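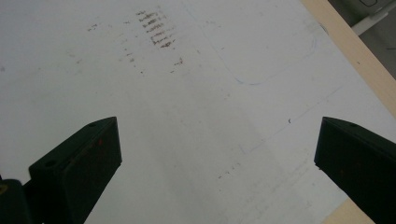 Step 4: Repeat the pick test with clean finger pads

Ticket: Bradov hand-held gripper kit, trial unit
Status: open, waiting on Nseir support
Last update: September 27, 2026

Fault as reported
Jaws close on a thin card but let it slide out. The Driltus sales page promises a secure hold on "everyday flat items". We have not seen that yet.

Steps 1 to 3 (already done, no change)
Charged the handle overnight. Reset it from the menu. Swapped the cable for the spare in the box. Support asked for all three before they would read our notes.

Step 4 notes
Wiped both fingers with a dry cloth, as told. Bench board left as it was, smudges, brown streaks, pen line and all, as that is what a normal bench looks like and the kit is sold for normal benches. Jaws open over the board with nothing in them at the start of the run. 50 tries with the same card, 19 dropped. Support says the board surface "may be a factor". It is smooth and matt. If that is a problem, the sales page should say so.

Step 5: Check the fingers are seated
There is a small round hole near the tip of each finger. The Pakard fitting sheet does not mention them. Asked whether a screw or a pad is meant to go there. Reply was a link to the same fitting sheet.

Step 6: Raise the grip setting
Went from the default to 62. Card bent, then dropped anyway. Put it back.

Reply from support
"Please update to the June firmware and try again."

Our reply
The unit came with the June firmware on it. Version screen sent with the first message. Please answer the question in step 5, and tell us what card thickness the hold claim was tested with. We have 9 days left on the trial and will not be ordering more units on the strength of the sales page.

Next action: Nseir support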